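Suche
Suchbegriff eingeben
Suchen

Wasser in Skostcombe wird teurer — neuer Tarif ab April

Mar 22, 2019 | Von Antigoni Stefanou
Lesezeit: 3 Minuten

Skostcombe. Jetzt also doch. Der Gemeinderat hat die neuen Wassergebühren beschlossen, am späten Abend, nach langer Debatte. Ab April gilt der neue Tarif für alle 3238 angeschlossenen Haushalte. Der Grundpreis steigt um 50 Cent im Monat, dazu kommt ein Aufschlag auf den Verbrauch, gestaffelt. Wer wenig braucht, merkt kaum was. Größere Familien schon eher.

Grund für die Erhöhung: die Leitung zwischen dem Hochbehälter Ziloma und dem Ortskern. Alt, an mehreren Stellen geflickt, im Winter zweimal gebrochen. Die Sanierung soll noch in diesem Jahr anfangen, zunächst auf einer Länge von 2639 Metern. Der Rest folgt später, ein Termin steht nicht fest. Den Auftrag hat die Firma Cenddale bekommen, einziges Angebot nach der zweiten Ausschreibung.

»Wir hätten das vor Jahren machen müssen«, sagte Rostam Rahimi, Leiter der Wasserwerke, in der Sitzung. Die Rohre seien teils noch aus der Gründungszeit des Verbands, Ersatzteile kaum zu bekommen. Auf Nachfrage räumte er ein, dass die Rücklagen nicht reichen. Daher die Gebühren. Ein Kredit sei geprüft und verworfen worden, zu teuer auf die lange Laufzeit.

Kritik kam vor allem aus dem Ortsteil Ye. Dort ist der Druck seit Monaten schwach, morgens besonders. Mehrere Anwohner meldeten sich in der Fragestunde zu Wort, eine Mutter von vier Kindern rechnete ihre Jahresrechnung vor: waschen, spülen, duschen, da komme einiges zusamen. Sie forderte einen Nachlass für Haushalte mit mehr als drei Kindern. Der Antrag dazu wurde vertagt — im Rat gab es Zustimmung quer durch die Fraktionen, nur eben keine fertige Vorlage.

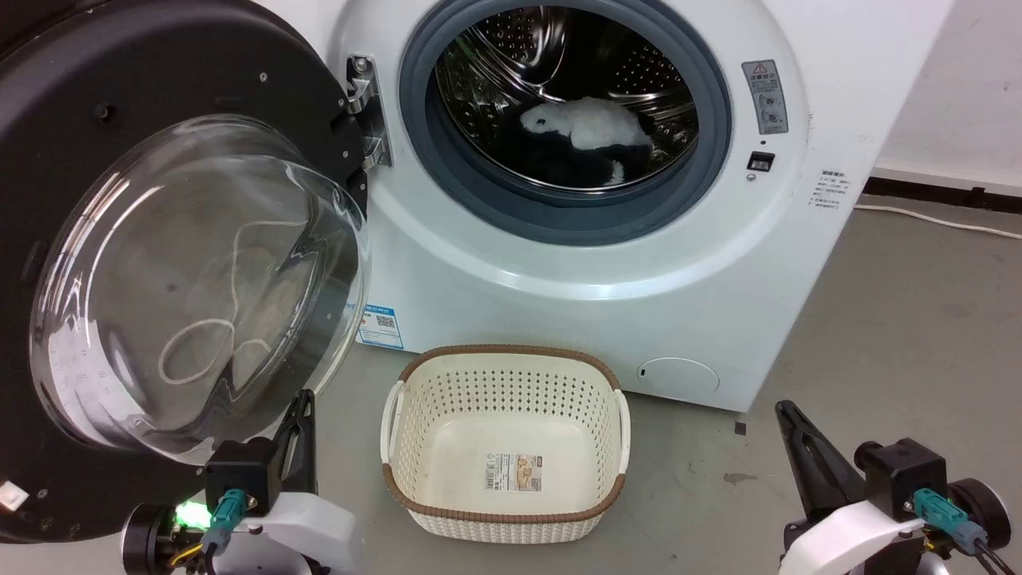 Was sich für Haushalte ändert

Die Zählerstände werden zum Stichtag nicht abgelesen, sondern geschätzt, auf Grundlage des Vorjahres. Wer das nicht will, kann selbst ablesen und die Karte einschicken. Vordrucke liegen im Rathaus aus, telefonisch geht es auch. Frist ist Ende April.

Neu ist ein Zuschuss für wassersparende Geräte. 200 Anträge können in diesem Jahr bewilligt werden, danach ist der Topf leer. Gefördert werden Waschmaschinen und Geschirrspüler, außerdem Spülkästen mit Spartaste. Rechnung aufheben! Ohne Kaufbeleg keine Auszahlung. Gebrauchte Geräte sind ausgeschlossen, das war im Entwurf noch anders.

Vermieter müssen die Erhöhung schriftlich ankündigen, wenn sie die Abschläge anpassen wollen. Die Mieterberatung im Rathaus hat dafür längere Sprechzeiten angekündigt, genaue Uhrzeiten lagen bis Redaktionsschluss nicht vor.

Während der Bauarbeiten wird das Wasser abschnittsweise abgestellt, jeweils für ein paar Stunden. Angekündigt wird das per Aushang und auf der Internetseite der Wasserwerke. Laut Rahimi kann es danach kurz zu trübem Wasser kommen, dann einfach laufen lassen und mit der Wäsche besser etwas warten. Gesundheitlich sei das unbedenklich.

Über den Familiennachlass berät der Rat in seiner nächsten Sizung. Die ist öffentlich, Fragen können vorab schriftlich eingereicht werden.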